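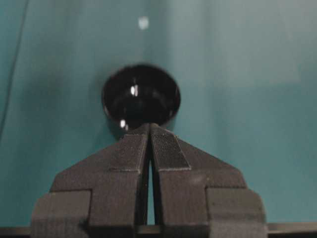
**Jondunar leaver's trunk** – for end of term, first job, moving back to your mum's

Flat-pack trunk for students clearing out of halls. Two sizes. Folds down to nothing much, goes under a bed or behind a wardrobe till you need it again.

Back in stock Mar 27, 2026. Last lot went before August even started so if you're finishing this summer, order early. Can't hold any back, sorry, tried that last year and it was a mess.

Large: £61
Small: £14 less than the large
Pair: ask, depends what we've got

Delivery to halls is fine but put your block AND room number. Porters will not go looking. If you've already handed your keys in, use the home adress.
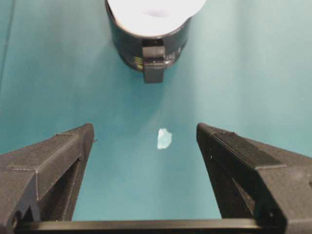 ### SIZES + WHAT GOES IN

Large is 152 litres. Takes a single duvet, two pillows, a winter coat and most of a wardrobe if you roll things. Small is for books. Please put books in the small one. Full of books the large one can't be lifted by one person and the handles aren't meant for it.

Max load 60 kg (large). Small, half that.

Comes with: lid, two straps, label pocket, folding sheet. No padlock. Any ordinary one fits the hasp.

Gown and hood go in last, on top, folded once. If the gown's hired check when it's due back before you pack it!! Mārtiņš Šimkus posted his from three hundred miles away and still got the late fee.

### Putting it together

Five minutes or so. Base first, then long sides, then the ends. Straps go under the base before you load it, easy to forget. Sheet has drawings, the Munro version has the same drawings but an older hasp, ignore that bit.

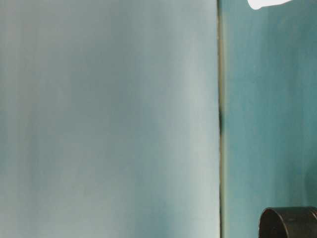 *Pale blue-grey, matt.*

### Returns etc

Unused, flat, 14 days. Used ones we can't take back but Ilze Stankevičius runs the swap list, leavers pass theirs on to second years, usually for a fiver or a lift to the station. Ask to be added when you order.

Spare straps and lids: yes. Spare ends: not at the moment.

Questions about orders to Gediminas Luik. Bulk orders for whole houses, same person, give him a few days in June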